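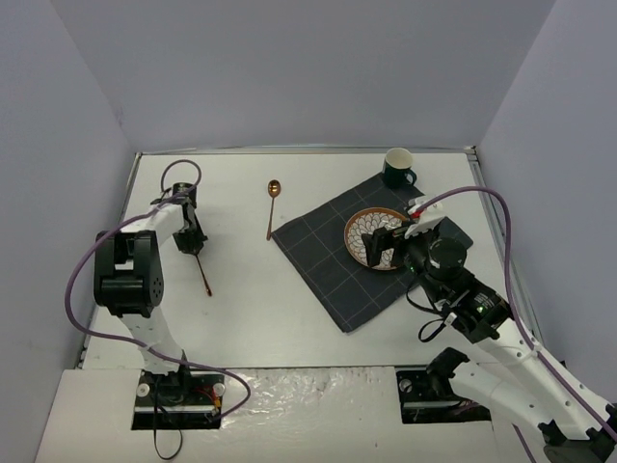 Setting one place for breakfast, the way I do it since we moved in August. Short thread.

Cloth first. I put the dark grid one down turned like a diamond. Square-on it looked like a bathroom tile to me. Turned, you get a corner pointing at you and a corner for the cup.

The cloth came from Vesulero, a pack of 7. I iron two and leave the others in the drawer.

Plate next, a little above the middle of the cloth. I like the ones with a colored rim and petals drawn all over the inside. A plain dark cloth is enough under those.

Mug at the far corner, handle toward the lower right. Duangjai Nakpan taught me that at Srithong, where we set around 400 places on a busy morning – hers were always straighter than mine.

Spoon on the left, on the bare table. I use a long one for yogurt and iced coffee.

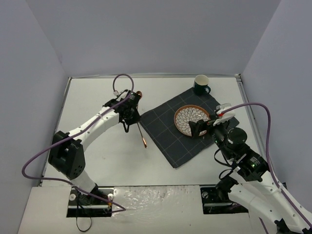
Do you put the spoon on the cloth if you're left-handed?

Same spot, off the cloth on the left. It's already on the side you want.

Bowls tomorrow. I still have to unpack them.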